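Workshop > Robots at Home > Tips & Tricks

July - by Hala Hattar

Filed under: Teaching a robot, Kitchen jobs

I've been collecting kitchen episodes for our learning setup long enough now that people write to me for tips, and I keep typing the same email over and over, so I'm putting it all on one page (and then I can just send the link!). Most of it is housekeeping. The clever stuff happens later on somebody else's computer, and my part of the job is making sure that what goes into that computer is worth having.

First one: decide where an episode starts and where it ends, and write it on a card before you switch anything on. Mine for cups says "start with hands apart, end with cup let go and hands back." My first big batch had 200 episodes in it and I threw out most of them, all because I'd been stopping wherever I felt like stopping. That hurt.

Second, play back the wrist views before you do a whole session. I used to check only the head view and call it good. Now I do five throwaway runs, look at every camera, and only then start saving.
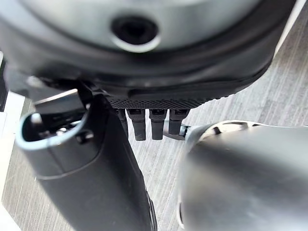 Third tip, and this one took me ages to learn - change one thing at a time. Move the cup, do 17 runs. Put it back, change the cup, do 17 more. If you shuffle the cup, the rack and the light all in the same afternoon, you'll never work out which of them is tripping the thing up. I keep a paper list taped inside a cupboard door with a column for each change, and I tick the boxes with a pencil because pens always walk off in my house.

Keep the clumsy ones, too! If you bump a tine on the way down and then recover, that's a good episode, and I'd save it over a perfect one any day. What I delete is the dithering, where I've lost my place and the arms just hover while I think. I put the bumpy ones in a folder called Grormont (don't ask, it was the name of a cheese) and the clean ones in Brøndum, and when it's time to train I mix them.

Name your files the same day. I once left a whole week of runs called "new" and "new2" and "new2 real," and sorting them out ate up an evening I'd been looking forward to. Date, object, where it's going, run number. My total is 2,787 saved episodes as of this morning, and I can find any one of them in under a minute.

For the dishwasher, go slower than you think you need to, especially over the rack. Pulling the drawer all the way out every time helps a lot, and so does picking one row and sticking with it until that row is solid. I do cups first, then bowls, and I leave the flat plates for last as they're fussy to grip. Take a break when your shoulders creep up. Tired runs look tired on playback and the model will happily learn every bit of it.
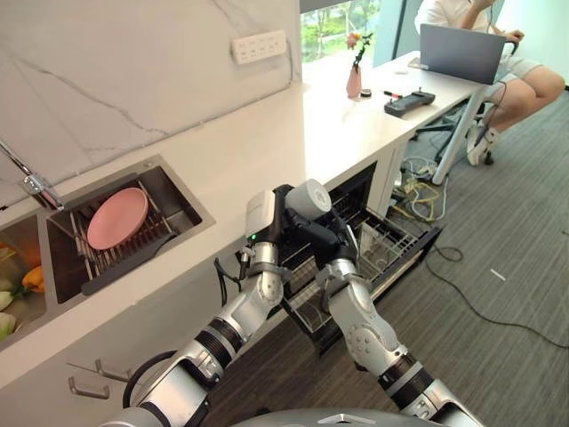
Starnis wrote in to say that two people taking turns at the controls made a bigger difference than any amount of extra runs, and that the folders should be marked by driver so you can tell later whose habits got picked up. I've started doing it, initials at the end of the file name. My own habit, I now know, is a little twist of the left wrist before I let go.

Next page: drawers and cupboard doors, and what I do about handles.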